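縫製と現場設営のスタッフ募集です（テント・幕のYimyam）

はじめまして。イベント用テントと間仕切り幕をつくっているYimyamという小さな会社の、工房担当です。求人の文章は普段なら事務所が書くのですが、今回は「一緒に働く人が書いたほうが早い」と言われまして、ミシンの横でこれを打っています。硬い文章は苦手なので、しゃべるみたいに書きますね。

募集したいのは、工房で幕を縫う人と、現場でテントを建てる人です。どちらか片方でもいいし、両方やってみたいという人も大歓迎です。うちは人数が少なくて、わたしも含めて今のメンバーは8人。春と秋の繁忙期になると、縫っている人も現場に出るし、現場の人も工房でハトメを打ちます。分業がきっちりした会社がいい人には、ちょっと落ち着かないかもしれません。

まず縫製のほうから。つくっているのは、学校や自治体の行事で使うパイプテントの天幕、結婚式やパーティー用の大きなテントの内張り、それから市場の出店者さんが使う横幕などです。生地は塩ビ加工のものと綿帆布が半々くらい。塩ビは高周波ウェルダーで溶着して、帆布は工業用ミシンで縫います。ミシンはIsteckというメーカーの上下送りが主力で、もう一台、わたしが入ったときからある古い長腕がいます。この古いのが機嫌のいい日と悪い日があって、糸調子を合わせるのに朝のコーヒー一杯分くらいかかります。でも厚いところを縫わせるとすごくきれいなんですよ！

内張りの仕事はとくに好きです。天井の真ん中から布をたっぷり垂らして、壁際できゅっと絞るんですが、ひだの間隔が少しずれるだけで、吊ったときに全体が寄れて見えるんです。幅380センチの布を何枚もはいで、床に広げて、みんなで靴下になって端を持って歩く（床は毎朝水拭きします）。あの作業は人手がいくらあっても足りません。去年つくった一番大きいものは長さが1635センチあって、工房に広げきれず、二回に分けて検品しました。

縫製の経験はあるとうれしいですが、なくても応募してください。洋裁をやっていた人は手が早いし、逆に何もやったことがない人は変な癖がないので覚えが素直です。わたし自身は前職がパン屋で、針の番手も知らずに入りました。最初のひと月はまっすぐ縫うことと、生地を傷めない畳み方だけやってもらいます。畳み方、軽く見ないでくださいね。塩ビの幕は折り目を毎回同じところにつけると、そこから傷んでいくので。

次に現場の設営です。朝は早いです。倉庫に6時半集合という日もあります。トラックに支柱と梁と幕を積んで、会場に着いたら位置出しをして、組んで、張って、固定。撤収はその逆で、だいたい夜になります。力はそれなりに要りますが、一人で重いものを持つことは禁止にしています。去年から支柱運びにClisttonという運搬台車を入れて、腰の具合がみんなずいぶんよくなりました。わたしも助けられています。

風の話もしておきます。テントの仕事は風との相談です。予報を見て前日に重りを増やすこともあるし、お客さんに「今日は横幕を外しましょう」と言いに行くこともあります。せっかく張ったものを外すのは悔しいし、主催の方も残念がります。それでも言わないといけない場面があるので、現場の責任者になる人には、そこを遠慮せずに言える人になってほしいです。いきなりは無理なので、最初の一年は先輩の横について、どんなふうに話を切り出すのかを聞いていてください。

8月は比較的ひまです。夏祭りが終わると設営の予定がすとんと減るので、この時期に幕の洗いと補修をまとめてやります。大きな水槽みたいな洗い場で、ブラシを持ってびしょびしょになりながら洗います。有給もこの時期にとる人が多いですね。逆に10月は、家族の予定を入れないでほしいとまでは言いませんが、早めに相談してもらえると助かります。

条件をまとめておきます。

職種：縫製・加工スタッフ、設営スタッフ（兼務できます）
雇用形態：正社員、またはパート
勤務時間：工房は9時から18時まで、休憩1時間。パートの方は週3日、1日5時間から相談できます。設営は日によって変わるので、前の月の終わりに予定表を渡します
休み：週休二日のシフト制、夏と年末年始
給与：面談でお話しします。経験と、兼務するかどうかで変わります。試用期間3か月のあいだも同じ金額です
手当：通勤手当、早朝手当、現場の昼食代として一回760円
必要な資格：設営の方は普通免許（AT限定可）。中型免許は入社後に会社の負担で取れます
服装：自由。ただし工房では紐の下がった服とアクセサリーはなし、現場は安全靴とヘルメットを貸与します

昼食代の760円という半端な数字は、工房の近くにある定食屋の日替わりの値段からきています。値上がりするたびに社内で会議になって、そのつど同じ額に直してきました。いい会社だなと思ったのはあれが最初です（会議は5分で終わりました）。

どんな人に来てほしいか、いろいろ考えたんですが、まず道具を元の場所に戻してくれる人。それから、わからないまま進めずに聞いてくれる人。「さっきも聞いたんですけど」と言いながら三回聞いてくれる人のほうが、黙って裁ってしまう人よりずっとありがたいです。帆布って高いんですよ、ほんとに。

体力に自信がない方からもよく質問をもらいます。工房の仕事は立ちっぱなしというほどではなく、ミシンは座って、裁断と溶着は立ってやります。夏は暑いです。スポットクーラーはありますが、溶着機のまわりはやっぱり暑い。冬はそのぶん溶着機のまわりが人気です。

それと、今年からZasettiという名前で小物のシリーズを始めました。テントを裁ったあとの端切れでつくるトートや工具袋で、出店者さんのあいだでちょっとずつ使ってもらっています。まだ型紙が少なくて、色の組み合わせもその日にある端切れしだい。こっちを一緒に考えてくれる人がいたら、わたしはかなりうれしいです。自分で図案を描いてみたい人、応募のときにひとこと書いておいてください。

応募の方法です。履歴書は手書きでもパソコンでもかまいません。職務経歴書は、あればつけてください。志望動機の欄は短くていいです。そのかわり、これまでに自分でつくったもの、直したものがあれば、何でもいいので教えてください。棚でも、子どもの上履き入れでも、自転車のパンクでも。写真があるとなお楽しいです。郵送でもメールでも受け付けていて、届いてから一週間のうちに必ずお返事します。

面談は工房でやります。スーツでなくて大丈夫です。30分くらい話をして、そのあと希望の職種に合わせて少しだけ手を動かしてもらいます。縫製の方は帆布の直線縫い、設営の方はロープの結び方をひとつ。テストというより、お互いに雰囲気を見る時間だと思ってください。見学だけの方も歓迎で、その場合は履歴書もいりません。

問い合わせの電話は昼の12時から13時だとつながりやすいです。それ以外の時間はミシンの音で聞こえないことがあるので、鳴らし続けてもらうか、メールをください。縫製と設営それぞれ、決まりしだい募集を締め切ります。

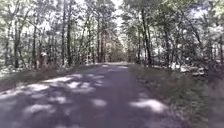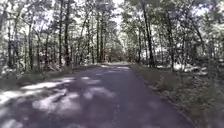
2枚とも、木立の中をまっすぐのびる舗装の小道。木漏れ日が落ちています。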